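Leketti 184 Recording Rain Gauge

The Leketti 184 is a tipping-bucket gauge for school, farm and amateur weather stations. Each tip of the bucket is logged with the time, and the logger stores up to seven months of readings. Power comes from two AA cells, not supplied.

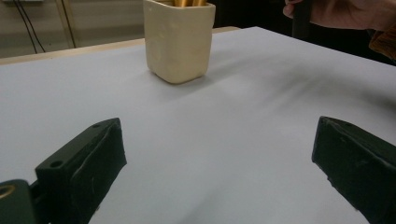

Mount the gauge level on a post, clear of walls and trees. The funnel lifts off for cleaning — check the filter every March and again after leaf fall. Readings are copied to a computer by the USB lead, 5 m long, as a plain text file.

Supplied with post bracket, lead and printed calibration sheet. Spare filters and buckets are listed under Parts. Trade and school orders: Kathleen Ó Néill, Nedik Instruments.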